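What the Dish Arm Changed in the Zuvville Canteen
Project report, Work and Technology module
Nov 22, 2024

I picked the canteen at Zuvville for my project because I'd already eaten there a lot (the soup is great) and because they started using a robot arm in the dish area in May. The company that runs the kitchen is called Dubey, and the arm is set up by a small firm named Zeltier. It does two jobs so far, plates into racks and fruit into the lunch bags.

I spent 2 shifts back there and talked to everyone who would put up with me. On a normal day the kitchen serves 166 lunches, and before May one person stood at the rack for most of the afternoon. That person now walks between the arm and the serving line, and she told me her wrists feel better but her feet feel worse! I hadn't thought of that at all when I wrote my questions.

The other thing I kept hearing was about talking. Two people used to stack side by side and chat, and now one of them is usually off restocking. A couple of the staff miss it a lot. One guy said he likes the quiet, so it depends who you ask.

Apples are the harder job, by the way. A plate goes in a slot and the slot is always in the same place, but apples come in every size and they roll.

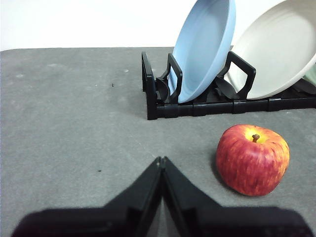 The staff were never asked which jobs they wanted to hand over, and I think that's the biggest problem I found. Most of them would have picked the heavy pots first. The manager said pots are on the list for the Bredstead kitchen next year, but she didn't have a date. I'd like to go back and ask the same questions once that one is running, and I'd bring better shoes.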